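Vimach Reader Bridge

Vimach Reader Bridge is a small service that sits between a USB fingerprint or smart card reader and a desktop application. The application talks to one local port and gets the same messages back whichever reader is plugged in. It was written for the front desks at Trurnov, where two kinds of reader were in use and each needed its own vendor program running.

Status

The current release is 2.11, dated 2024-11-09. It is in daily use on Windows and Linux. The macOS build compiles but has only been tested with card readers.

What it does

Finds attached readers at startup and again whenever a USB device is added or removed.
Captures a fingerprint image, converts it to a template and returns the template to the caller.
Reads the serial number and public certificate from a smart card.
Logs each request with a time and a result code. Fingerprint images are never written to the log.

It does not match fingerprints. Matching is done by the calling application or by a server. If you need one-to-many search, look at Runance, which accepts our templates without conversion.

Installing

Unpack the archive into a folder of your choice and run the setup script as an administrator. On Linux, add the service account to the plugdev group and log in again. Remove the vendor's own background service first. Two programs can't hold the same reader open, and the second one will report error 30.

Settings

All settings are in bridge.conf.

port: the local port to listen on. There is no default, so the service won't start until you set one.
timeout: seconds to wait for a finger or card. Default 30.
retries: how many poor captures to allow before giving up. Default 2.
log_lines: maximum lines kept before the log rolls over. Default 4,000.

Changes to port need a restart. The others are picked up on the next request.

Known problems

Readers on an unpowered hub may drop out after the computer sleeps. Plug them into the computer directly, or turn off USB power saving.
Very dry fingers often give a low quality score on optical readers. Raising retries helps a little.
Cards issued under the old Gebremichael scheme return an empty certificate field. The serial number is still read correctly.
On Linux, unplugging a reader during a capture leaves the request open until the timeout runs out.

Reporting bugs

Include the release number, the operating system, the reader model and the last lines of the log. Please don't attach fingerprint images or templates.

Credits

Shuk-fan Yeh wrote the original service. Keegan Gagnon maintains the Linux port and Tsz-kin Fang looks after the card code. Tsung-han Wu wrote most of the tests.

License

MIT. The text is in LICENSE.txt.

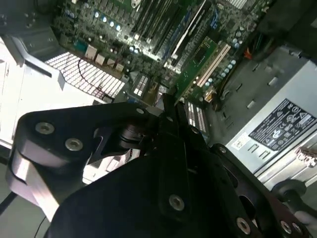 Gripper at an open desktop computer case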